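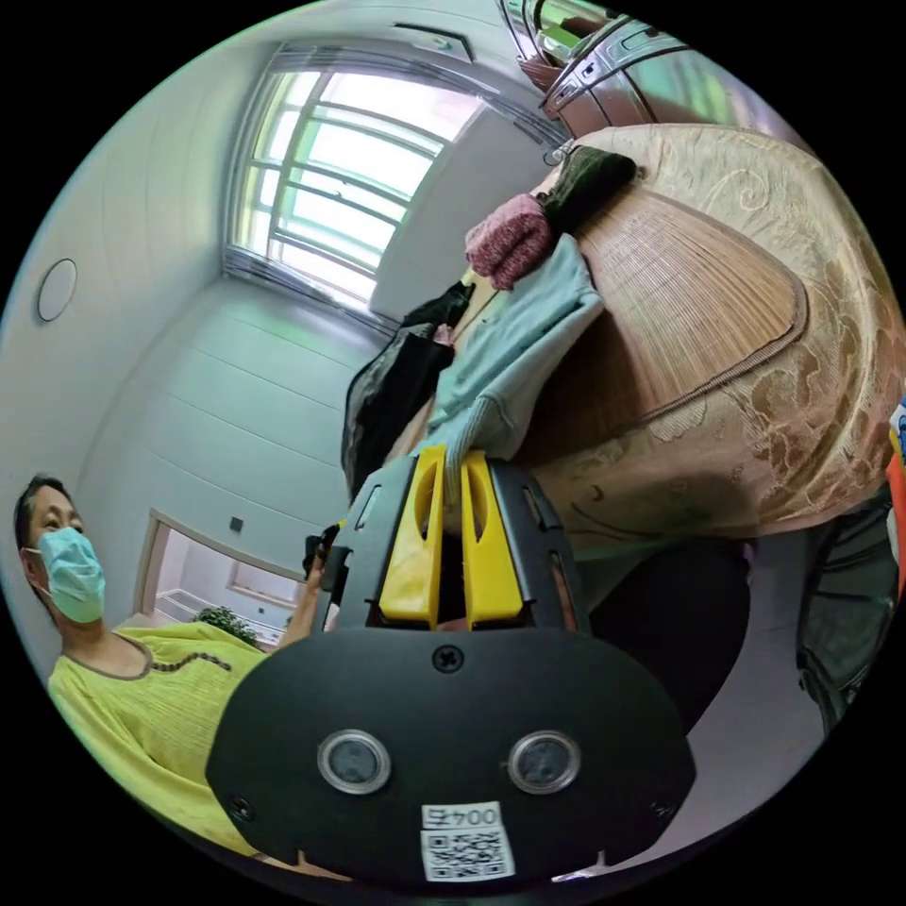
*Pale blue-grey fabric, cuffed edge to the front.*

Minutes of the September meeting, Bosbridge shop, upstairs table. Started at 6, finished when the kettle ran out. Danica Nedeljković writing up again, as I lost the coin toss. Filipa Mendes was here for the whole thing, and so was Dewan, apart from the bit where he went down to serve someone who wanted a hat and left with two.

**Last month's minutes**

Agreed, with one change. I'd put that Filipa "hated" the Kultska scarves. She'd like it written down that she only disliked the fringe. Fine, done!

**Scarves**

The Kultska order came to 303 scarves and we were two boxes short on the first delivery, but the rest arrived and I've ticked it all off. The rust and the bottle green are lovely, really soft, and I've already bagged a green one (paid for, it's in the book). The mustard is a good bit yellower than the sample card. Dewan thinks we should sell it as mustard anyway and Filipa says people will send it back. We went back and forth on this for ages. In the end we're calling it "yellow" on the website and leaving the swing tags alone.

Filipa to change the listing before the newsletter goes.

**Gloves**

Hornonau have put their prices up on the lined leather gloves and dropped the extra small altogether. I'm cross about the extra small, because we've got regulars with tiny hands who come in every autumn for exactly that pair. I rang them and was told there might be some old stock in brown. Might! I've asked them to put aside whatever they find.

We talked about whether to keep the unlined ones. They look smart, but they sat in the drawer most of last winter and I had to mark them down twice. Agreed to sell through what we have and not reorder. Dewan would like to try a knitted glove with a leather palm instead, and he's getting a sample pair in black and a sample pair in navy.

**Belts**

Not much to say. The plaited ones are going well, the wide ones aren't. Filipa wants a proper hole punch for the counter – the one we've got chews the leather and she did a customer's belt by hand with an awl on a Saturday-style queue, which was heroic but not something she wants to repeat. I said yes straight away. Dewan asked how much, so we looked it up, and then he said yes as well.

**Autumn newsletter**

It goes to 592 people, which is more than I'd have guessed. Filipa has drafted it and read it out. I liked the bit about wearing a scarf as a belt, Dewan didn't, and it's staying in. He did have a point about the opening, though, where we went on about the weather for a whole paragraph. Cut to one line.

We still need a decent photo of the brown satchel with the flap closed. The one from spring has my thumb in it.

**Returns**

Still taking scarves and hats back unworn with the tag on. Earrings no, same as ever. Somebody wanted to swap a brooch with a bent pin and I gave her a new one on the spot, and we all agreed that's how we'll handle broken pins from now on, no form to fill in.

**Any other business**

- The long mirror by the hats needs moving. You can't see the back of a hat in it where it is now. Dewan to do it before opening.
- Gift boxes: we're nearly out of the small square ones. I'll order the same again, plain lid, no ribbon (the ribbon came unstuck).
- Filipa would like a stool behind the till. Yes.
- Hair slides: moved to next time, as we'd all had enough by then.

**To do**

- Danica: chase Hornonau, order gift boxes, buy the punch
- Filipa: yellow scarf listing, newsletter trim, satchel photo
- Dewan: glove samples, mirror, stool

Next meeting same place, and it's Dewan's turn to bring milk.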